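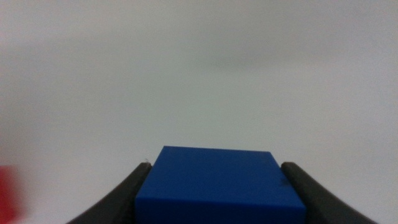 Kombo Iron Age Weaving Set

A full set of replica textile tools for museums, schools and re-enactment groups, made at the Usturard workshop and based on the sort of things that come up on Iron Age settlement sites again and again: loom weights, spindle whorls, a long-handled weaving comb, bone needles and a pair of pin beaters.

We love this set. Swords and gold get the big glass cases, but cloth took up far more of people's time than fighting ever did, and hardly any of it survives. What we mostly have are the tools, and tools make a lot more sense once you have held one and felt where your thumb wants to go!

What you get

8 fired clay loom weights, triangular, pierced at the corners
4 spindle whorls (two clay, one stone, one antler) with ash spindles
1 weaving comb in red deer antler, ring-and-dot decoration
2 pin beaters and 3 needles, cattle bone
Carded fleece, enough for a morning's spinning
Handling notes and make-it-yourself sheets, 92 pages, spiral bound
Lidded storage case, 47 cm long, with cut felt trays

The loom weights

These are made by Emília Hrubý, who digs and mixes the clay herself and fires the weights in an open bonfire kiln. No two come out the same colour. Expect anything from pale orange to nearly black, sometimes on the same weight, and expect a few fingerprints too. The corners are left a little soft, as they are on the originals, and the holes are made by pushing a stick through the wet clay, so you will find a small ridge on the far side.
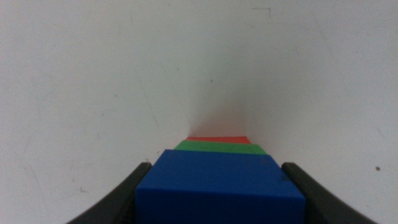

They are heavier than visitors expect. Hang all of them from a warp and you can hear them knock together as the shed changes, a lovely dull clacking that must have been part of the background of the house. If one chips, carry on using it. Plenty of the ancient ones are chipped, and some have grooves worn into the corners that people have been arguing over for years (were they loom weights at all, or oven bricks? The notes give both sides).

The comb

Our favourite piece. The pattern is adapted from several long-handled combs and isn't a copy of any single find. Each one is sawn and filed by hand, and the teeth are then polished with chalk and a wet rag. Whether combs like this were used for beating down the weft is still open -- some weavers swear by them, others find them useless for it and would sooner use them on fleece or hair. Try it on a loom and see which camp you fall into.

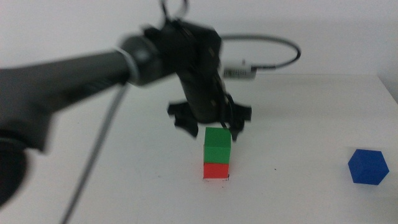
Antler doesn't like radiators or sunny windowsills, so keep the comb in its tray when it isn't out on the table. A wipe of almond oil in May and again in the autumn is plenty. The bone pieces can be cleaned with a barely damp cloth. Please don't soak anything.

Using it with groups

Suits ages seven and up. The needles are properly pointed, and with younger children we'd leave them in the case. A whorl and spindle per pair works well, and most people get a lumpy but usable thread within the half hour.

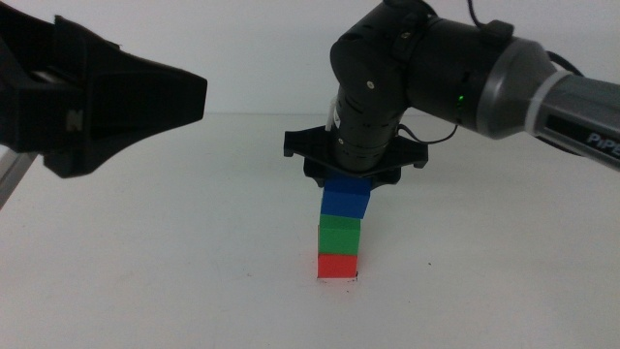
Red, green and blue cubes in a stack.

Price and ordering

Complete set: £259, including the case and notes
Made to order, please allow six weeks
Spare whorls, weights and fleece sold singly

Goes well with

Allby upright loom, flat-packed, takes the full row of weights
Praketetti plant dye box, with madder, weld and woad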